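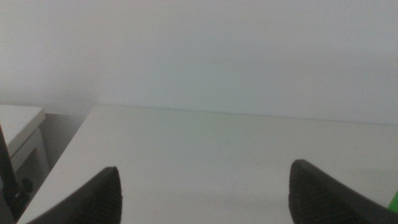

Incidencia 600: la impresora de etiquetas se desconecta de la red

Producto: Oltora, módulo de almacén
Cliente: Giannakopoulos, almacén de Zatia
Abierta por: Evangelia Papadakis
Asignada a: Elie Haddad
Fecha de apertura: 19 abr 2018
Prioridad: media
Estado: cerrada

Descripción del problema

La impresora de etiquetas del muelle de salida deja de responder varias veces por turno. El programa muestra el mensaje «Dispositivo no disponible» y los trabajos se quedan en cola. Si se apaga y se enciende la impresora, vuelve a imprimir todo lo pendiente, incluidas las etiquetas que ya se habían hecho a mano. Ayer salieron duplicadas las de un pedido completo y hubo que revisar los bultos uno por uno.

La impresora de recepción es del mismo modelo y no falla. Las dos están conectadas por cable. No hemos cambiado nada en la configuración, que yo sepa.

Evangelia Papadakis

Respuesta de soporte

Hola, Evangelia:

Para empezar necesito tres cosas:

1. La hoja de configuración de la impresora del muelle. Se obtiene manteniendo pulsado el botón de avance con la tapa cerrada hasta que parpadee la luz verde.
2. El registro de la cola de impresión (menú Herramientas, Diagnóstico, Exportar registro).
3. La hora aproximada de dos o tres de las desconexiones.

Mientras tanto, antes de reiniciar la impresora, vacíe la cola desde el programa. Así no saldrán duplicados. Las etiquetas que falten se pueden volver a pedir desde la ficha del pedido.

Elie Haddad

Respuesta del cliente

Adjunto la hoja y el registro. Las desconexiones de hoy han sido poco después de abrir, a media mañana y justo al volver de comer. En la hoja veo que la dirección termina en 87 y que pone «DHCP: sí». En la de recepción pone «DHCP: no». No sé si tiene importancia.

Vaciar la cola antes de reiniciar funciona, pero el botón solo le aparece a mi usuario. Los compañeros del muelle no lo ven.

Evangelia

Nota interna

Registro revisado. El puerto de impresión está definido con la dirección terminada en 87 y la impresora la tenía al sacar la hoja. Sin embargo, en los tramos con error hay respuestas de otro equipo desde esa misma dirección. Parece un conflicto: la impresora la recibe del router y algún otro aparato la tiene puesta a mano. Pedir la lista de equipos con dirección fija. Comprobar también el permiso «Gestionar cola» en el perfil de muelle.

E. H.

Respuesta de soporte

Hola, Evangelia:

Sí tiene importancia. Hay otro equipo en la red que usa la misma dirección que la impresora del muelle, y cuando está encendido las dos máquinas se estorban. Pruebe lo siguiente la próxima vez que falle:

1. Desconecte el cable de red de la impresora.
2. Desde el ordenador del muelle, abra la ventana de comandos y haga ping a la dirección que figura en la hoja.
3. Si contesta, escriba «arp -a» y envíeme el resultado completo.

En cuanto al botón, he activado el permiso para el perfil de muelle. Tienen que cerrar sesión y volver a entrar.

Elie Haddad

Respuesta del cliente

Contesta con la impresora desenchufada. Le mando la captura del arp. Por la dirección física hemos encontrado el aparato: es el terminal de fichaje que instaló Stera junto a los vestuarios. Lo apagan por la noche y lo encienden por la mañana, y a veces lo reinician si no lee las tarjetas.

Los del muelle ya ven el botón.

Evangelia

Respuesta de soporte

Entonces lo más sencillo es cambiar la impresora y dejar el terminal como está. La dirección terminada en 217 queda fuera del rango que reparte el router y no figura en su lista de equipos fijos. Pasos:

1. Vacíe la cola y cierre el programa en el ordenador del muelle.
2. Entre en la página de configuración de la impresora, apartado Red, y desactive DHCP.
3. Escriba la nueva dirección. La máscara y la puerta de enlace se copian tal cual de la hoja de recepción.
4. Guarde y reinicie la impresora.
5. En el programa, abra Dispositivos, seleccione la impresora del muelle y cambie la dirección del puerto.
6. Imprima una etiqueta de prueba.

Conviene además que excluyan del reparto automático la dirección del terminal – si no, el router se la puede dar a cualquier otro equipo.

Elie Haddad

Respuesta del cliente

Hecho todo menos lo del router, que lo lleva la oficina central. En el paso 5 me daba error al guardar hasta que cerré también la sesión que estaba abierta en recepción. La etiqueta de prueba ha salido bien.

Llevamos 8 días sin desconexiones. La oficina central ha confirmado hoy la exclusión en el router. Por mi parte se puede cerrar.

Evangelia

Cierre

Causa: dirección de red duplicada entre la impresora del muelle y un terminal de fichaje.
Solución: dirección fija nueva en la impresora y exclusión en el router.
Pendiente: el error al guardar el puerto con otra sesión abierta se ha pasado a desarrollo. Corrección prevista para la versión de julio.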